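Small Things, Put Away: README

Written by Chun-hung Leung, with sorting help and a good deal of arguing from Kam-wah Tang. Plain text on purpose, so it opens on anything.

What this is

A folder of pictures and notes about small household objects being sorted into containers. I mean the stuff that collects in drawers and coat pockets and on the shelf by the front door: packets, pill bottles, beads, a tape measure, little boxes that came with something else in them. We tip a batch out on a soft cover, we put it into pots and boxes, and I write down what we learned about keeping small things findable. That's the lot, really.

It started as a home project at Vukthorpe, when Kam-wah was clearing a back bedroom and I kept saying "don't chuck that, what is it?" We'd done the first couple of batches before it dawned on me that the notes were more useful than the tidying. So now there's a folder, and a folder needs a README, and you're reading it.

The folder is called Grisine. It's a made-up word from an old board game we had and it was free as a folder name, so it stuck.

What's in the folder

pictures/ has the pictures, grouped by batch
notes/ has one text file per batch, in my words, typed up the same evening if I was good and by Friday if I wasn't
words.txt is the list of names we use for things (please read this before you add anything!)
leftovers.txt is the list of things we couldn't name or couldn't place
README.txt is this

There are 12 batches so far. The whole folder has more than 3000 pictures in it, and plenty of them are near enough the same as their neighbours, so don't be put off by the number. If you only want a flavour, open batch 5 and stop there. It's the one with the best light and the fewest spelling mistakes.

How a batch goes

Every batch follows the same steps, more or less. I've written them out because Kam-wah's sister Gidey (family nickname, don't ask) wanted to do a batch at hers and I found I couldn't explain it over the phone.

1. Clear a surface and cover it. A bed is very good. A blanket stops round things rolling off, and your back will thank you if the bed's a high one. A table with a thick cloth over it does just as well.

2. Tip things out gently and spread them. Leave gaps. If two things are tangled, untangle them now, while you've still got the patience.

3. Pick your containers before you pick up a single object. I used to do it the other way round and ended up with a fistful of bits and nowhere to put them. A tall metal pot is my favourite for flat packets, as they stand up against the side and you can see the edges from above. Little bags can go in alongside. Toys still in their packaging stay out until the end, being awkward shapes, and so do beads, which like to slither under everything else.

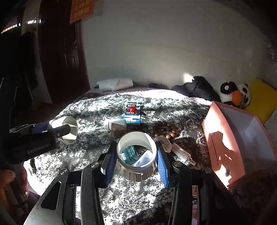 4. Put like with like, but don't be precious about it. "Flat", "round" and "long" are perfectly good groups. So is "things I would look for in the same mood", which was Kam-wah's idea, and I was rude about it for a week before I started using it.

5. Do the boxes with lids last. Once a lid goes on people stop looking inside, so you want to be sure of what's in there.

6. Write it down. Batch name, surface, containers, anything odd. Two lines will do. Four is showing off.

About the light

We work by whatever light there is, and I've never bothered with a lamp. The upside is that things look the way they look in a real house. The downside is that pale things in strong sun go completely white, and you lose whatever was written or moulded on top. If you're trying to read labels from the pictures you'll be disappointed a fair bit of the time. I do put labels in the notes if I remembered to read them, but I often didn't — sorry.

Patterned covers are a mixed blessing as well. The mottled grey ones we like are lovely and soft, and small bright things show up well on them, but clear plastic more or less vanishes. You see the pattern straight through it. I have put my hand down on a clear tub I didn't know was there more often than I'd like to admit. If you're doing your own batch and you own a plain cover, use that and tell me how you get on.

Names for things

This is where most of the arguing happened. We wanted one name per sort of thing, and it should be the name you'd shout across the house. So it's "tape measure", never "measuring tape" or "rule". It's "pot" for anything open-topped and upright, "box" for anything with corners and "tub" for see-through plastic with a bit of depth to it. A "ring" is any loop that isn't jewellery. If it is jewellery, it's "bracelet" or whatever it happens to be.

Colours are allowed if they help you tell two things apart. Kam-wah and I don't agree on pink. One of us says salmon and the other says coral (I'm salmon), and words.txt just says "pink" to keep the peace.

If you don't know what a thing is, call it by its shape and pop it in leftovers.txt. "White square flat thing" is a completely respectable entry. Please don't guess! A wrong name is a real nuisance later, when somebody goes hunting for the thing it isn't.

The middle-of-the-cover pile

Gidey asked why so many of the batches have a cluster in the middle, when step 2 plainly says to spread things out. Fair question. I do spread them, and then as I take things from the edges and shuffle the rest inwards I'm left with a huddle. It's usually the things I couldn't decide about: loops and cords, bottles too small for the bottle group, tubs with nothing in them. Tape measures end up there a lot too, for they're heavy and they anchor the rest.

I've come to like the huddle. Put an open box right beside it and you can work from there without stretching. Cords want lifting first, before anything they're looped over, or you'll bring half the pile up with them.

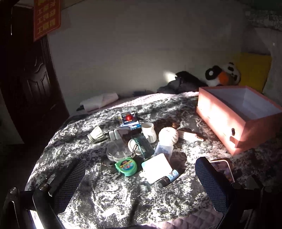 The huddle, with the green tape measure at the front and the pink box open beside it.

Things that went well

Standing packets on edge. I can't recommend it enough, and I now do it in the kitchen too, with the gravy sachets and the yeast.

Small brown boxes for small brown things. It sounds daft but I can remember it, and a system I can remember beats one that's clever.

Stopping for tea halfway through. The second half of every batch is better sorted than the first, and I put that down entirely to the tea.

Things that didn't

Batch 2 was a mess. I tried to sort by room (bathroom, hall, desk) and half the objects belonged to three rooms at once. The notes for that one are mostly crossings-out, which I've typed up as faithfully as plain text lets me.

We also had a spell of calling every container "Nimis", after a storage tin of my aunt's that we were both fond of as a name. Great fun for an afternoon, hopeless ever since. I've gone back and fixed most of it, so if you meet a stray Nimis in the notes, read it as "tin" and send me the batch name.

Known gaps

No heavy things. Nothing bigger than you'd hold in one hand.
No food that's been opened.
Hardly any paper. Receipts and letters are a whole other misery and I'm not going near them.
Medicine bottles do turn up, and I haven't noted what's in any of them. Please don't use the notes to identify a pill!
Both of us are right-handed, and I suspect it shows in where the containers end up. A left-handed batch would be very welcome.

Using it

Use the notes and the pictures for whatever you like, as long as you don't pass them off as yours. If you print the steps for a class or a club, leave our names on. If you change words.txt for your own copy, rename the file, as I've already had two versions come back to me under the same name and it took an evening to work out which was which.

Adding a batch

Copy the notes file from batch 5 and type over it. Keep the headings in the same order, even the ones you've nothing to say under (just put "none"). Check your names against words.txt. Then send the lot to me and I'll slot it in, though it may take me a while in November, when the house is full.

Still to do

Finish leftovers.txt, or at least get it into alphabetical order
Try a batch on the kitchen table with the plain cloth
Get Kam-wah to write up the "same mood" idea properly
Go through the last of the stray Nimises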